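Campaign & Party Supplies > Donation Bins

Fletby Relief Bin, metal, open top

The Fletby is sold to party branches and campaign offices that collect goods for clinics and schools. The maker, Andrade, says it will "transform your outreach." It is a bin. It holds things until someone drives them over.

We tried 4 of them at our Clilmont depot in August and they held up, though the lid costs extra and we can't see why. Price is $749 for a set, down to $700 if your branch orders before the primary.

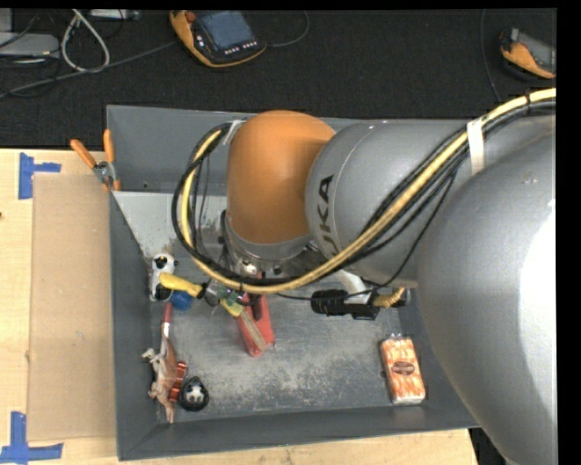 Branches ask us whether a divider is worth buying. Andrade thinks so, naturally. We would wait. Small items spread out in any open bin, like the ones scattered across the bottom of the gray metal one in the photo, and a divider only helps if people respect it — most donors don't. A cheap tote inside does the same job.

Party logo panels are available. Check your local rules on branded giveaways first.

Related items
Fornitz folding table
Fornitz banner stand
Clilmont rally tote, pack of 4

Last updated: Jun 16, 2021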